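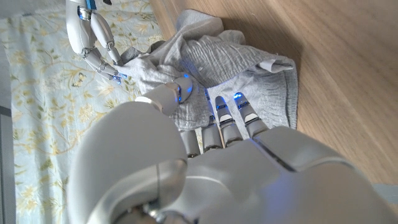

How I moved 188 notes out of one app and into another on a Sunday afternoon

I put this off for most of a year. My old notes app, Hova, works fine on my laptop, but the phone version got slower every time they updated it, and by April I was writing grocery lists on the backs of envelopes again. So I picked Wonden, which is free for up to 300 notes, and moved everything over. If you're doing the same, these are the steps I took, including the one I had to do twice.

Before you start

Sync everything first. Open Hova on every device you own and let it sit there until the little spinning arrow stops. I skipped my old tablet and lost two recipes that only lived on it (well, I found them later, but still).

Then clean house. I had more than 200 notes when I began and deleted a bunch of old packing lists and half-finished shopping stuff. It's so much easier to do that now than after everything has landed in the new place!

Step 1: Export

On the computer, go to File, then Export, then All Notebooks. You'll get a choice of formats. Pick HTML with attachments. I went with plain text the first time and ended up with every checklist mashed into one long paragraph, so back I went.

Save it somewhere obvious. Mine came out as one zip file of 80 MB, nearly all of it scanned receipts.

Step 2: Unzip and rename

Unzip the file and look at the folder names. Each folder turns into a notebook in Wonden, so if you hate your old notebook names, fix them here. I also took the slashes out of my note titles — Wonden's importer chokes on them and just skips the note without telling you.

Step 3: Import

In Wonden, open Settings, choose Import, and drag the whole folder in, not the zip. Leave the window open while it runs. Mine took long enough to make coffee and drink it.

Check the number at the bottom of the sidebar when it's done. Mine said 186, and I'd exported 188, so I knew to go hunting for two titles with slashes I'd missed.

Step 4: Fix the tags

Tags come across as plain words at the top of each note. My friend Zdenka told me you can search for the word, select all the results, and hit T to turn it into a real tag. That saved me a whole evening.

Links between notes don't survive, by the way. I only had a handful and redid them by hand.

Step 5: Keep the old app for a bit

Don't delete your Hova account yet. I took it off my phone so I wouldn't add anything new there by habit, but I left it on the laptop, and I still have the zip on a thumb drive in my desk.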